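Bostinby Public Library
Interlibrary Loan: Frequently Asked Questions

Who may use the interlibrary loan service?
Any resident of Bostinby or Todside who holds a full library card in good standing may place requests. Temporary and visitor cards do not include interlibrary loan. Cardholders under the age of 11 must have a parent or guardian place the request for them.

What may I request?
Most books, printed music, microfilm, and articles from journals may be requested. The Library does not request items published within the current year, items on order for our own shelves, or reference works that other libraries do not lend. Audiobooks and films are requested only from libraries within the county system.

How do I place a request?
Sign in to your account through the catalog and select "Request from another library." Paper forms are also kept at the main desk. Please give the full title, the author, and the edition if a certain edition is required. For articles, the journal title, volume, and page numbers must be included. Requests with missing details are returned to the patron and are not held in line.

How many requests may I have open at once?
Each cardholder may have 5 open requests. A request is open from the time it is placed until the item has been returned or the request has been canceled.

How long will it take?
Books from libraries in the county system tend to arrive sooner than those sent from out of state. Articles are usually delivered by email. The Library cannot promise delivery by a given date, and patrons working toward a deadline are advised to place requests early.

Is there a charge?
There is no charge for items lent within the county system. Certain university and special libraries charge a lending fee. If a fee applies, staff will contact you before the request is sent, and the request will go forward only with your approval. Approved fees are owed even if the item is not picked up.

How will I know that my item is ready?
A notice is sent by email or text message, according to the choice recorded in your account. Items are held at the branch you selected. Those not picked up by the date in the notice are sent back to the lending library.

May I renew an interlibrary loan item?
The lending library decides whether a renewal is allowed. Ask for a renewal before the due date through your account or by calling extension 2929. If no reply has been received by the due date, the item must be returned.

Where should items be returned?
Interlibrary loan items must be returned inside the building, at the main desk in Bostinby or at the Drarthorpe branch. Please do not use the outdoor book drops. Leave the paper band on the cover, as it carries the routing information for the lending library.

What if an item is lost or damaged?
The borrower is responsible for the full amount billed by the lending library, including any processing fee. Replacement copies are accepted only with the written consent of the lender. Borrowing privileges are suspended until the bill has been paid.

May I request a thesis or technical report?
Yes. Many are available in full online, and staff will check for a free copy before sending a request. Printed theses are often lent for use inside the library only, in which case they may be read in the Steyn Reading Room during open hours.

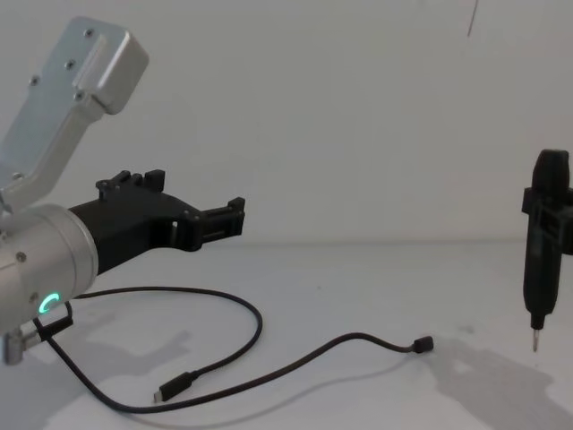
Silver robot arm with a black gripper.

Does the Library lend its own books to other libraries?
Yes. The Library filled some 900 requests from other libraries last year. Local history materials, newspapers, and items with a waiting list are not lent. Lending requests from other libraries are accepted through the county system or by mail.

Is the service closed at any time of the year?
No new requests are sent during the last part of May, while records are brought up to date. Items already on loan remain due on the date shown. Requests placed during this period are kept in the order received.

Whom should I contact with other questions?
Questions about borrowing may be directed to Tharushi Dewan, Interlibrary Loan Services. Libraries wishing to borrow from our collection should write to Leif Fogh, Collections. The interlibrary loan desk closes at 4:30 p.m.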